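Learning to Read Seed Packets (and Everything Else I Got Wrong About Beans)

I have become a bean person. I didn't plan it. Two years ago I grew one row of green beans along the fence because the packet was free with an order of onion sets, and now I have a shoebox of envelopes, a notebook with a rubber band around it, and strong feelings about poles.

This post has been sitting in my drafts since April, when I was still soaking things in saucers on top of the fridge. I kept adding to it and never finished, so here it all is in whatever order it comes out.

First, the varieties! If you have only ever eaten beans from a can, please let me talk you into growing a dry bean just once. I started with a seed swap at the library, where I came home with 11 kinds in twists of newspaper. Some of them had proper names. One only said "Grandma's, brown." I grew that one too and it did beautifully, and I still have no idea what it is.

My favorite so far is the one written up in my notebook as Skurkusov. I got it from Lena Wilczyńska, who gardens two streets over from me and spelled it out for me over the fence while I wrote on my hand. I can't find that name in any catalog, so either it is a family name for something ordinary or I heard it wrong. The seeds are fat and cream colored with a maroon splash around the eye, and when you cook them the splash fades to a soft pink. They hold their shape in soup and taste a little like chestnuts. I would grow these even if I had room for only one bean.

Correia is the climber I recommend to people who say beans are boring. It went up an eight-foot pole and kept going, right across to the plum tree, and I ended up picking the last pods off a ladder. The flowers are a hot red and the bumblebees were on them before I had my coffee. My one complaint is that the pods get stringy fast. Miss two days and you are better off leaving them for seed.

Now, poles. I tried string, I tried netting, I tried a very pretty teepee out of hazel branches that fell over in the first real wind (with all the plants on it, still alive, just lying down). What works in my yard is two fence posts with a wire across the top and a single length of rough twine down to each plant. Smooth twine is no good! The vines slide down it and bunch up at the bottom like socks. Jute is great, and at the end of the season the whole tangle goes in the compost together.

I also want to stand up for planting late. The packets all say after the last frost, and every year I get itchy and put a few in early, and every year the early ones sulk or rot. The ones I push into warm soil three weeks later catch up and pass them. This year I finally wrote LATE on the inside cover of the notebook in marker. We'll see if I listen.

Then there is the part I love most, which is shelling. You let the pods dry on the plant until they rattle, you pull the whole vine, and you sit down with a bowl. I do it in the evening with the radio on and the back door open. One good plant of Skurkusov gave me 242 beans, and yes, I counted every one of them, because I wanted to know what a single seed could do and it seemed like magic to me. I still think it is. You put one in the ground and get back a jar.

Shelling makes a mess, I should warn you. Dry pods shatter, and the little curls of husk get everywhere. I sweep, and then I find more the next day under the radiator. Lilo, my cat, carries them around and hides them in shoes.

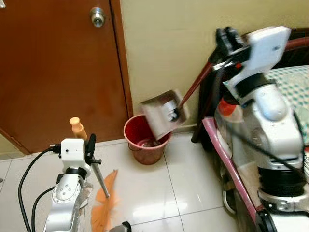

Once the beans are out of the pods, they need more drying than you think. I spread mine on old window screens in the spare room for a couple of weeks and stir them with my hand whenever I walk by. To test one, bite it. If your tooth leaves a dent, keep drying. If it feels like biting a pebble, it's ready for a jar. I lost a whole jar of Drumon beans to mold my first year by skipping this step, and those were the pretty black ones, so it hurt.

The jars go in the freezer for three or four days before they go on the shelf. That takes care of bean weevils, which you may not know you have until one day the beans all have neat round holes in them. Let the jar come back to room temperature before you open it, or you'll get condensation on the beans and be right back where you started.

For cooking, I do almost nothing. Soak overnight, fresh water, a bay leaf, half an onion, a good glug of olive oil, and the lowest heat your stove can manage. I salt at the beginning now. I used to wait until the end because my mother did, and I like them so much better this way — seasoned all the way through, with the skins still whole. Save the broth! It makes the best rice you have ever eaten.

I have plenty of the Skurkusov put away and would love to send a few out. If you have an odd bean in your own shoebox, with or without a name, leave a comment and we'll work out a trade. I'm especially looking for anything speckled, and for a short bush type that can live in a pot on the steps, where the soil heats up early and I can get away with cheating on the calendar.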